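Fellik Practice Oud, reviewed after eight months

Monday, September 16, 2019

I bought the Fellik in January from the Fosine shop on the second floor of the arcade. It cost $166 with the soft case. I play in a small group that works mostly on Arabic and Turkish pieces, and I wanted a second instrument I could leave tuned for rehearsals and carry on the bus. My main oud is older, heavier, and not something I like to take out in bad weather.

First, what you get. The Fellik has eleven strings, five pairs and a single bass. The back is shallower than on a full concert oud, so it sits closer to the body. If you have short arms or come from guitar, you will find it easier to hold. If you learned on a deep bowl, it will slide around on your leg for the first week or so. I put a square of shelf liner on my thigh and stopped thinking about it.

The setup out of the box was fair. The action was a little high near the neck joint, and the nut slots for the two highest pairs were cut too narrow. The strings caught in them and then jumped past the note. I widened the slots with a folded piece of fine sandpaper and rubbed in some pencil lead. It took one evening. A beginner should ask the shop to do it before paying.

The pegs are the weak point. Four of them fit well. The others slipped every time the heat came on, and I had to take them out and use peg compound. Even now the low F drifts flat during a long rehearsal. I check it between pieces and it is usually fine until the break.

Strings: throw away the factory set. They are stiff and the wound ones sound dull. I put on a medium tension set from Samir and the instrument opened up right away. The middle range is the best part of it. It is clear, fairly dry, and good for fast picking. The bass is thin, as you would expect from the shallow back, and it gets lost behind a frame drum. For taqsim practice at home I don't miss it much. In a hall I do.

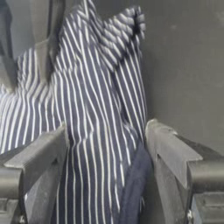
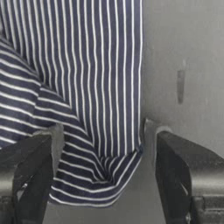
Jestcombe Community Music Center — Plucked Strings Section

Intonation is good up the neck. There are no frets, of course, so most of that depends on the player, but the fingerboard is flat and even and I found no dead spots. I ran Rast and Bayati slowly with a drone for a few nights and the quarter tones were easy to place. The octave falls where it should, right at the body joint. The fingerboard has started to show light string marks under first position, mostly from my slides.

Dalia Slaoui, who leads our section, played it for half an hour and had a different opinion. She thinks the top is too thick and that it will always sound a bit closed. She also found the neck narrow for her left hand and kept muting the neighboring pair. "Fine for learning the tunes," was how she put it. She has larger hands than I do and plays with a much heavier risha, so I would take both views into account.

The soft case is thin. The shoulder strap clip came off in April and I replaced it with one from a luggage store. The pocket holds a tuner and a pick but no sheet music larger than a half page. There is no padding where the pegbox bends back, and that is the part most likely to hit a door frame. I fold a hand towel in there.

A word on the pickup version, which sells for $98 more. I borrowed one for our spring program. The sound through the hall speakers was thin and sharp, and we ended up turning it off and using a microphone on a short stand. Save the money.

Would I buy it again? For rehearsals and travel, yes. Add a set of strings, some peg compound and an evening of work to the price. For someone who wants a single oud to keep for ten years, I would wait and look for a used full-size one — they do come up, and the Fosine shop keeps a list of people who are looking.

Sound: 3 out of 5
Playability: 4 out of 5
Pegs and hardware: 2 out of 5
Value: 4 out of 5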